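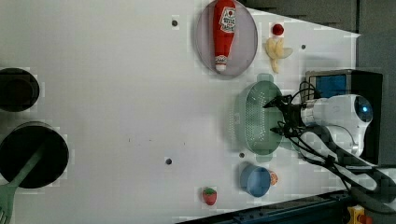
Colander

A colander is a bowl pierced with holes, used to separate solid food from liquid. It is one of the oldest and most satisfying ideas in the kitchen: pour everything in, let gravity do the sorting, and keep whichever part you want. Cooks use colanders to drain pasta and boiled vegetables, to rinse fruit, beans and salad leaves, to press water out of salted eggplant or cabbage, and to hold curds while the whey runs off.

The word comes from the Latin colare, "to strain," which is also behind the French couler, "to flow." Older English spellings include cullender, which hung on in cookbooks well into the nineteenth century and still turns up in some family recipe cards.

Contents
1 Form
2 Colanders, sieves and strainers
3 History
4 Materials
5 Uses in cooking
6 Outside the kitchen
7 Play colanders
8 Care
9 The Clirnska collection
10 See also

Form

Most colanders are round or oval, with a pair of handles set opposite each other so that a heavy load can be lifted with both hands. Many stand on a ring or on small feet. This little bit of height matters a great deal, as a colander sitting flat in a sink will soak its contents in the very water it has just let out.

The holes may be round, slotted, star-shaped or cut in flower patterns, and the pleasure makers have taken in these patterns is one of the joys of looking at old ones. A pattern has a job to do as well. Large holes drain fast but lose rice, lentils and small pasta. Tiny holes keep everything in but slow the flow, and starchy water can film over them and stop it for a moment altogether - a gentle shake breaks the film and the bowl empties with a rush.

Over-the-sink colanders have arms that slide out to rest on the edges of the basin. Collapsible ones have walls of soft silicone that fold down into a rigid rim, so that a deep bowl can be stored in a shallow drawer. Some pasta pots come with a fitted insert that works as a colander inside the pot and is simply lifted out when the pasta is done.

Colanders, sieves and strainers

The three words overlap, and everyday speech mixes them freely. In general a colander is a stiff bowl with holes made through its wall, while a sieve has a mesh of wire or cloth stretched across a frame. A sieve can catch much finer particles and is also used dry, for flour and powdered sugar. "Strainer" covers both, along with tea strainers, skimmers and the cone-shaped chinois found in restaurant kitchens.

A food mill might be thought of as a colander with a crank. It pushes soft food through a perforated plate and holds back the skins and seeds, and anyone who has made tomato sauce with one will know how much work it saves.

History

Perforated pottery is found at early farming sites across a wide area. In northern Europe, pieces of pierced clay vessels have been tested and found to hold traces of milk fat, good evidence that people were making cheese there thousands of years ago. It is a wonderful result: a handful of broken strainers showed that early farmers, many of whom could not easily digest fresh milk, had already learned to turn it into something they could eat and store.

Roman cooks had bronze strainers for wine and for the kitchen. The best examples are beautiful things, with holes punched in whirling lines and scrolls. Some were made to fit inside a matching dipper, so that wine could be scooped and strained in one movement. Glazed earthenware colanders were common in medieval and early modern Europe, and potters often built them with three stubby feet and a loop handle on either side.

Tinplate brought cheaper and lighter colanders to ordinary homes, and enamel gave them color. White, gray and speckled blue enamel were familiar in American kitchens for decades. Aluminum and then stainless steel took over much of the market in the twentieth century, and plastic followed, bringing bright colors and very low prices.

Materials

Stainless steel is strong, does not rust easily and can take boiling water day after day. Its holes are punched or drilled from sheet metal, and good makers smooth the edges so that they do not snag cloths or sponges.

Enameled steel is pretty and easy to clean, though a hard knock can chip the coating and leave bare metal to rust. The chips usually appear first at the foot and the rim.

Aluminum is very light. Older pieces dull with age and can darken when washed with strong detergents.

Plastic is light, quiet and kind to sinks. Cooks should check that a plastic colander is meant for boiling water, since thin ones may soften and lose their shape.

Ceramic colanders are heavy and break if dropped, but they remain popular as berry bowls. A berry bowl is a small colander with a matching saucer, and fruit can be rinsed in it, left to drip and carried straight to the table.

Bamboo and other basketry strainers are among the finest of all. Japanese zaru, woven from split bamboo, are used to drain and serve cold noodles, and the weave lets air reach the food from every side.

Uses in cooking

Draining pasta is the job most people think of first. Cooks often save a cup of the cooking water before they pour, because the starch in it helps sauce cling to the noodles. For a pasta salad, a cold rinse in the colander stops the cooking and washes away surface starch.

Salting is a slower use and well worth the wait. Sliced cucumber, zucchini or cabbage is tossed with salt and left in a colander over a bowl, sometimes with a plate and a weight on top. The salt draws out water, and the vegetables end up firmer, with a deeper flavor.

Lined with cheesecloth, a colander becomes a cheese drainer. Yogurt left to drip overnight in the refrigerator thickens into a soft, tangy spread. The same setup will strain stock, and it works for homemade ricotta too.

A metal colander with low feet can be set inside a large covered pot to make a steamer. It is also the traditional tool for shaping spätzle in many home kitchens: the batter is pushed through the holes into simmering water, where it sets into small, uneven dumplings - a messy business, and great fun.

Outside the kitchen

Gardeners use old colanders as hanging planters, as the drainage is already built in. A line of moss or coconut fiber keeps the soil from washing out.

A colander can also help people watch a partial solar eclipse. Held up in sunlight, each small hole works as a pinhole camera and throws a tiny crescent sun on the ground. The viewer stands with their back to the sun and looks only at the shadow. Dozens of crescents on a sidewalk are a sight few people forget!

Play colanders

Small colanders are a regular part of toy kitchen sets, next to the pots, plates and pretend vegetables. They also do very well in the bathtub and the sandbox. Pouring through holes shows a child that water leaves quickly, dry sand a little more slowly, and damp sand hardly at all.

Care

Starch and small seeds are easiest to remove before they dry. A colander should be rinsed from the outside in, so that bits stuck in the holes are pushed back the way they came. A soft brush handles the rest. Bamboo strainers need to dry fully in moving air before they are put away.

The Clirnska collection

One of the liveliest private collections of strainers was put together by Austra Sakalauskas, a retired cheesemaker from the town of Clirnska. It holds 2,000 pieces, sorted by hole pattern instead of by age or country. Among the favorites are 8 butter-yellow enamel colanders from the Beaudoin works, each with a different flower punched in the base, and a large dairy colander from Plernby with an old repair at one handle.

Part of the collection went on show at the Cilammont dairy museum on April 2, 2021. The display hangs the colanders in front of lamps, so that their patterns fall across the walls and ceiling.

See also

Cheesecloth
Chinois
Food mill
Salad spinner
Sieve
Skimmer
Zaru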